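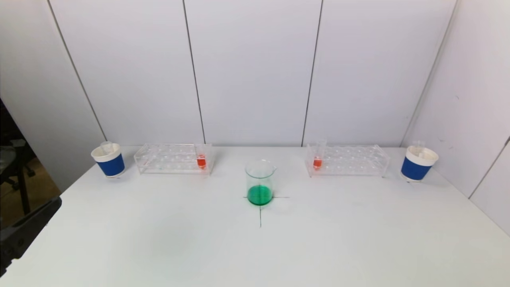

벤치탑 액체 취급 키트 Fellon 외부 평가자 모집

모집 기관: Vercombe 응용평가팀
모집 인원: 2명
근무 형태: 기간제, 현장 상주
평가 시작: 5월 중
지원 마감: 2019년 1월 19일

개요

Vercombe는 소규모 실험실용 로봇 키트 Fellon의 출시 전 평가를 수행할 외부 평가자를 모집한다. Fellon은 로봇팔, 그리퍼, 제어기, 작업 편집 소프트웨어로 구성되며, 기존 실험대 위에서 시험관과 비커를 다루는 반복 작업을 대상으로 한다. 전용 워크셀이나 밀폐형 챔버를 쓰지 않고 일반 테이블에 시판 용기를 배치해 사용하는 구성이므로, 용기 위치가 조금씩 달라지는 조건에서의 동작이 평가의 중심이 된다.

제품 개발은 Standano가 담당하고 Vercombe는 평가만 맡는다. 평가자는 Vercombe와 계약하며 개발 조직의 지시를 받지 않는다. 평가 결과는 Standano에 전달되지만, 전달 전에 개발사가 문구를 수정하는 절차는 없다.

평가 대상 작업

기본 작업은 착색수를 사용한 랙-비커 간 이송이다. 투명 아크릴 랙에 꽂힌 시험관을 그리퍼로 집어 들고, 비커 위로 이동해 기울여 붓고, 원래 홀에 되돌려 놓는 순서로 진행한다. 비커의 기준 위치는 테이블에 그린 십자선으로 정한다. 유해 시약은 사용하지 않는다.

세부 항목은 다음과 같다.

파지: 랙에 꽂힌 시험관을 집을 때의 접근 각도, 인접 홀 또는 랙 모서리와의 접촉 여부, 파지 후 미끄러짐. 투명 용기는 조명 조건에 따라 인식 결과가 달라지므로 조명 상태를 함께 기록한다.

붓기: 비커 벽면 또는 바깥으로 흐른 양, 시험관에 남은 잔량, 기울임 속도에 따른 차이. 잔량은 저울로 측정하며 눈대중 기록은 인정하지 않는다.

복귀: 시험관이 지정 홀에 끝까지 들어갔는지, 홀을 잘못 찾았을 때 소프트웨어가 이를 오류로 보고하는지 확인한다. 잘못 꽂고도 정상 종료로 표시되는 경우는 별도 등급으로 분류한다.

배치 변동: 랙과 비커를 기준 위치에서 벗어나게 놓은 뒤 같은 작업을 반복한다. 변동량은 시험 계획서에 명시되어 있으며 평가자가 임의로 바꾸지 않는다.

색 조건: 적색, 청색, 녹색 등 액체 색을 바꿔 인식 성능을 비교한다. 빈 용기와 소량이 담긴 용기의 구분도 포함한다.

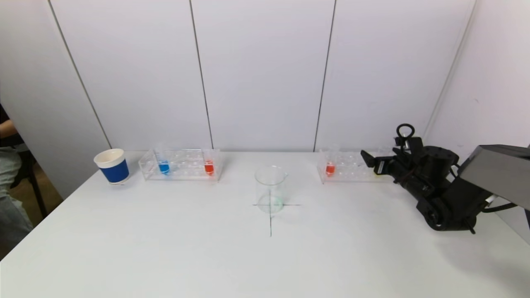
평가자는 매회 시작 전에 용기 배치를 배치표와 대조하고, 종료 후 실험대를 초기 상태로 되돌린다. 동작 중에는 로봇팔의 도달 범위 밖에 위치해야 한다. 범위 안의 용기를 만져야 할 때는 반드시 정지 버튼을 누르고 제어기 표시를 확인한 다음 접근한다. 이 규정을 위반한 회차는 결과와 무관하게 무효 처리한다.

내부 예비 평가에서는 323건의 시행 기록이 축적되었다. 해당 기록은 계약 체결 후 열람할 수 있으나, 첫 주 시험이 끝나기 전에는 성공률 집계를 공개하지 않는다. 외부 평가자의 판정이 내부 수치에 맞춰지는 것을 막기 위한 조치다.

담당 업무

시험 계획서에 따른 시행 및 기록. 기록은 지정 양식에 입력하고, 로그 파일과 영상의 시각을 맞춰 보관한다.
오류 재현. 한 번 발생한 오류는 동일 배치에서 다시 시도해 재현 여부를 표기한다.
설치 절차 검토. 포장 해체부터 첫 동작까지 설명서만 보고 진행하며, 설명서로 해결되지 않은 지점을 모두 적는다. 이 단계에서는 현장 직원에게 질문할 수 없다.
작업 편집 소프트웨어 사용성 검토. 이송 순서 변경, 홀 번호 지정, 붓기 각도 조정 기능을 다룬다.
주간 보고서 작성. 분량은 약 2000자이며 표와 로그 발췌는 분량에서 제외한다.

지원 자격

필수
화학, 생명과학, 기계, 전기전자 또는 관련 분야의 실험실 근무 경험이 있는 자
피펫, 저울, 비커 등 기본 실험 기구를 정확히 사용할 수 있는 자
측정값과 관찰 내용을 구분해 기록할 수 있는 자
영문 기술 문서를 읽을 수 있는 자

우대
산업용 또는 협동 로봇의 티칭 경험
액체 핸들링 장비의 적격성 평가 또는 밸리데이션 경험
Python을 이용한 로그 파일 처리 경험

로봇 경험은 필수가 아니다. Fellon의 예상 사용자 중에는 로봇을 다뤄 본 적이 없는 실험실 인력도 있으므로, 선발 인원 가운데 한 명은 가급적 로봇 경험이 없는 지원자로 한다. 지원서에 경험 유무를 사실대로 기재할 것.

Standano 및 그 협력사 Siqueira의 현직자와 최근 퇴직자는 지원할 수 없다. Siqueira는 그리퍼 부품을 공급하며, 파지 항목의 평가 결과와 직접적인 이해관계가 있다.

근무 조건

근무지는 Vercombe 평가실이며 원격 근무는 불가하다. 시험은 평일 주간에만 실시한다. 야간 무인 운전 시험은 내부 인력이 별도로 수행하므로 평가자의 업무에 포함되지 않는다.

계약 기간은 시험 일정에 따라 정하고, 장비 고장으로 시험이 중단된 날도 근무일로 인정한다. 보수는 월 단위로 지급하며 금액은 면접 대상자에게 서면으로 안내한다. 성공률이나 발견한 오류 건수에 연동된 수당은 없다. 보호안경과 장갑은 지급한다.

평가 기간 중 취득한 펌웨어, 도면, 로그는 외부로 반출할 수 없다. 제품 출시 이후에는 사전 협의를 거쳐 평가 방법론에 한해 학회 발표 등에 활용할 수 있다.

전형 절차

서류 심사, 실기, 면접 순으로 진행한다. 실기에서는 짧은 시행 영상과 로그를 제공하며, 지원자는 이를 바탕으로 오류 보고서를 작성한다. 원인 추정보다 발생 조건의 기술에 배점을 높게 둔다. 로봇 조작은 실기에 포함하지 않는다.

실기와 면접은 같은 날 실시한다. 면접은 평가 책임자 Osvaldo Brito와 시험 계획 담당 Kátia Bastos가 맡는다. 면접에서는 제출한 오류 보고서의 내용을 중심으로 질의한다.

선발된 인원은 본 평가에 앞서 2주간 사전 교육을 받는다. 교육 내용은 비상정지, 배치표 판독, 판정 등급, 기록 양식이며 교육 기간에도 보수는 동일하게 지급한다. 단, 설치 절차 검토의 조건을 유지하기 위해 제품 설치와 초기 설정은 교육에서 다루지 않는다.

제출 서류

이력서
자기소개서(자유 양식, 실험실 경험 위주로 기술)
본인이 작성한 시험 기록 또는 기술 보고서 사본. 기밀 사항은 가린 상태로 제출하며, 제출이 어려운 경우 사유를 기재한다.
이해관계 확인서(Vercombe 채용 페이지에서 양식 내려받기)

서류는 채용 페이지의 접수 양식으로만 받는다. 파일은 PDF 한 개로 합쳐 올리고, 파일명에는 지원자 성명과 Fellon을 표기한다. 마감 이후에는 서류 교체가 불가하다.

문의

시험 내용에 관한 문의는 Kátia Bastos, 계약 조건에 관한 문의는 채용 담당 앞으로 접수 양식의 문의란을 이용해 보낸다. 제품 가격과 출시 일정에 관한 문의에는 답변하지 않는다.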